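Product Review: Avus Concentrated Laundry Detergent, Unscented
Household Purchasing Guide, October edition
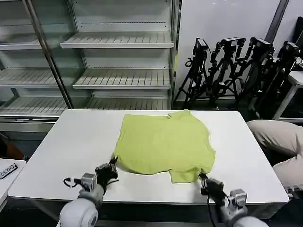

A lime-green T-shirt on a white table.

Summary

The Avus concentrate is a liquid detergent sold without fragrance or dye, intended for mixed household loads at low and medium temperatures. It was evaluated over 14 weeks in the shared laundry facilities of the Simon residence hall, alongside the standard liquid currently supplied to residents, Toria Regular. Our overall finding is favorable. The product cleans well, rinses fully, and is suitable for general use. Reservations concern the measuring cap, the handling of oil-based stains, and the size of the refill container.

Method

A total of 100 loads were washed with each detergent in front-loading machines of the same model. Loads were sorted by color and weight before washing. The water supply to the building is moderately hard. No softener, bleach, or stain remover was used during the main trial, although a short supplementary trial with pretreatment is reported below. Garments were inspected in daylight by staff who had not been told which product had been used.

Cleaning performance

On everyday soil, including perspiration, dust, and light food marks, the two products could not be told apart. On grass and mud the Avus concentrate was slightly better. Tea and coffee were removed from cotton in most cases after a single warm cycle, with faint traces remaining on heavier towels.

Results on cooking oil were less satisfactory. Older marks on aprons and kitchen cloths remained visible after one cycle, and several items required a second. When a small amount of the concentrate was applied directly to the mark and left for 11 minutes before washing, the outcome improved considerably. The label mentions pretreatment only in small print on the back panel, and the manufacturer would do well to give it more prominence.

Color and fabric care

Bright cotton knits held their color to an acceptable degree. Dark denim faded at the rate expected of any detergent in this class. White sheets washed exclusively in the Avus product appeared a little less bright at the end of the trial than those washed in Toria Regular, which contains an optical brightener. Purchasers who place a high value on very white linen should take this into account.

The product is not recommended by its maker for wool or silk, and neither was tested.

Fragrance and residue

Damp laundry had no noticeable scent, and dried laundry had none at all. Residents who had previously asked for an unscented option responded positively. No powdery marks or stiffness were recorded, even in full loads. Overdosing did produce excess foam, and in three instances the machine added an extra rinse.

Packaging and dosing

The cap is the weakest part of the product. Its fill lines are molded in the same clear plastic as the cap itself and are difficult to read in poor light. The concentrate is thick and tends to run down the outside of the bottle after pouring. A dispenser pump, sold separately under the Udum name, fits the refill container and delivers a consistent dose. We consider it a worthwhile addition for any shared laundry room.

The refill container holds 2,000 milliliters. For a single household this is convenient. For institutional use it is too small, and no larger size is offered at present.

Recommendation

Avus Concentrated Laundry Detergent, Unscented, is recommended for households and for small shared facilities, particularly where fragrance is a concern. Facilities with a high volume of kitchen textiles should plan for pretreatment or retain a second product for that purpose. The rating will be reviewed if the manufacturer changes the formula or the cap.

Rating: Recommended, with reservations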